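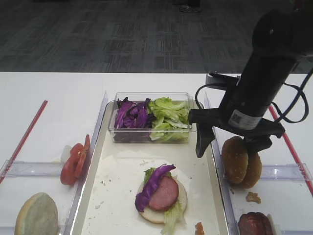
A good burger at home starts a half hour before you're hungry, with everything you plan to stack already out where you can reach it. That's the gospel according to Nandini Acharya, who cooks lunch for friends most Sundays and has talked me out of digging through the fridge mid-burger forever. Purple cabbage and pale green lettuce share one clear container at the back of the tray, tomato slices wait off to the left, and the bottom bun sits up front, where you can build on it without stretching.

The cabbage is the part I'd fight for. It has a real crunch, it stays crisp under anything warm, and the color is gorgeous! Nandini tears hers by hand and likes the ragged edges – they grab the sauce.

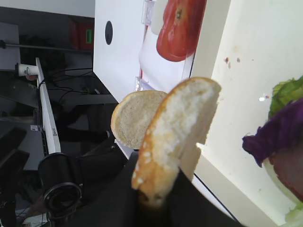 Sauce, by the way, goes on the cut side of both halves. She swears by Flindier mustard thinned with a little yogurt, and after 2 burgers in one sitting I'm a believer.

Then comes the ham. A single round slice under a pile of greens sounds skimpy if you grew up on half-pound patties, but you taste the vegetables, and you can get your mouth around the thing. 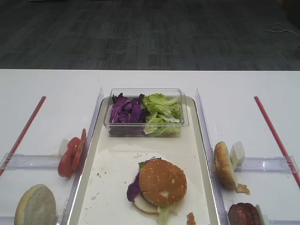

Lakshmi Panicker, who runs the lunch counter at Oko, presses the top bun with a flat palm and counts to five before serving. I tried it – much less sliding!
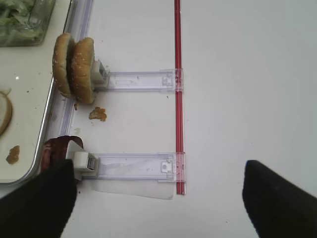
Marisa Subramaniam

Buns matter too. I like sesame, toasted cut side down in a dry pan until the edges just turn. Buy them the same morning if you can, and slice the tomatoes last.

Filed under: Weekend Table, Sandwiches & Burgers

Contact Stola Magazine | © Stola | Back to top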